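Subject: Re: [arm-keepers] Fingers not meeting after pad change
From: Anneliese Nolte
To: arm-keepers list

On Friday Erdal Bayram wrote:
> Swapped the finger pads on the Lammers and now the tips don't
> close evenly. Homing passes. Do I shim, or redo the zero?
> Counter is at 3754 cycles if that matters.

Erdal, redo the zero first! I love this job, it's ten minutes and the arm feels new afterwards. Ours at Wivden did the same in July and I very nearly reached for the shims.

Slacken both block screws, close the fingers at the lowest force, let them find each other, then nip the screws up a little at a time, swapping sides. Home it again and save the offset. Ours went from 113 to 11, and I danced a bit.

Then try it over a proper worktop with things standing on it, and look through the wrist camera with the fingers closed and pointing along the counter.

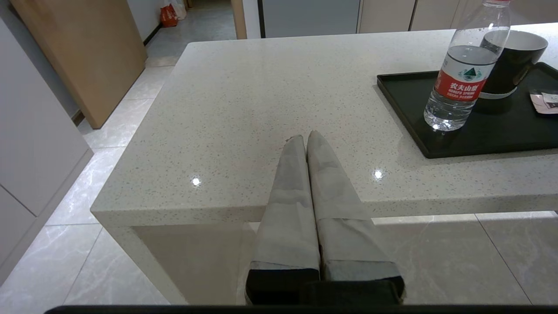

If the offset still wanders after a few dozen closes, check the cable clip behind the wrist (the Grultwood one is stiff and can tug when the arm folds right back). Only then would I think about shims.

Do tell us what number you end up with!

Anneliese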